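The Slow Business of Clearing Up

At Trallix, a small automation firm on the second floor of a former print shop, the work on the bench at ten in the morning is tidying. There are racks and glassware on a brown tabletop, and two white arms to deal with them. Dinesh Sikder, who runs the bench, has been at this since December and still calls it the hardest job he has given a machine.
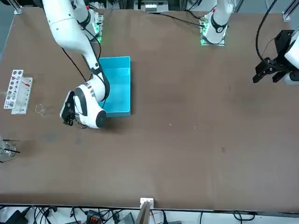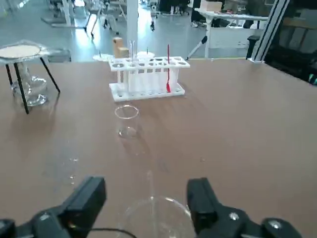
Lab glass and a test tube rack on the bench at Trallix.

Factory robots have welded and stacked for decades, and they do it well, because the part is always in the same place. Chores are different. A kitchen counter changes between breakfast and lunch. A lab bench changes every time a person leans over it. The machine has to look, decide what it is looking at, and pick a way to hold it before it moves at all.

Glass makes all of that harder. Cameras tend to see what is behind a beaker and miss the beaker. People have the same trouble, but we reach slowly and feel for the rim. Most grippers have very little feeling to fall back on. Sikder's team has tried painting rims and changing the lights. Painting worked best, but customers don't want painted glassware.

"Ask me if it can pick up a cup and I'll say yes," Sikder told me. "Ask me if it can clear a table you set up without telling me, and I'll ask how long you've got."

How long is a fair question. Shahnaz Abeysekara manages a teaching lab that washes and puts away more than 2000 pieces of glass in a busy term. She came to see Trallix last spring with a stopwatch in her bag. A student can reset one of her benches in 8 minutes. The machine she watched took most of an hour and needed help with a rack that had been put down at an angle. She was not put off. Her students go home at five and the benches don't need to be ready until morning, so she has the hours to spare. What she can't spare is a person to stand there and watch.

That is the sticking point at every place I visited. Ziter, which makes software for arms in packing rooms, keeps a log of each time a worker has to step in. The one I was shown had 757 entries for a single site over one summer. Lakmal Hettiarachchi went through all of them. Very few were breakages. Most were stops, where the arm had lost track of something and waited. A bag had folded over. A lid was upside down. Somebody had left a glove in the bin.

"A stop is fine if you're next to it," he said. "If you're in a meeting, it's an afternoon gone."

Homes are further off. Kasun Bhuiyan spent two years trying to get an arm to load dishwashers for a company called Plillwood, which has since moved on to hotel laundries. Plates went well enough. Bowls nested inside each other did not, and forks were a misery. The bigger trouble was that no two families in his test group agreed on how a dishwasher should be loaded. Hotel towels are all the same size, and the hotel tells you how to fold them.

Ross Hepburn has taken the cautious route. His shop floor at Talukder makes door hardware, and he bought 2 arms to sort hinges into trays and sweep the scrap off the benches at night. The sorting paid for itself. The sweeping was turned off after a month because the arms kept throwing away good screws. He plans to try it again when the cameras get better, and he has kept the brushes in a drawer.

Sikder expects the first useful bench robots to do one part of the job, such as putting tubes back in racks, and leave the rest for people. Abeysekara has already told him which part she would pay for. She wants the pipettes done first.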